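Three hundred demos and I'm still not convinced
January 5, 2020 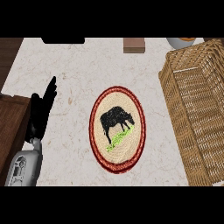
I've spent most of the holidays gathering examples in the simulator for Arow, our little two-armed project, and I keep coming back to the same grumble. Everyone talks about the number. Rosemarie Wegener wanted 300 demonstrations before she'd start a training run, so 300 is what we aimed for. We threw out 136 of them.

Some were my fault. I steer the arms from a headset and after an hour I get sloppy — the hand dithers, I back off, I come in again from a worse angle. A learner fed on that will learn to dither. Ottmar Teuber says the variety is good for it. Maybe. I'd like to see a result before I call my bad driving "variety".

My other gripe is the rooms. The simulator shuffles the furniture and the clutter, swaps the mats and the bench tops, and we're meant to believe this covers a real kitchen. A marble pattern with a different colour of mat on it is still the same flat marble to a gripper. Nothing in there is sticky or has a wobbly leg.

The Brovby people published a chart in July with 2,937 demos along the bottom and a lovely rising line. I asked how many of those were near copies of each other and got a polite email back.

Anyway, I'm recording again tonight, shorter sessions this time, with a note beside each one saying what I was trying to do. Rosemarie can have her run when the notes are finished.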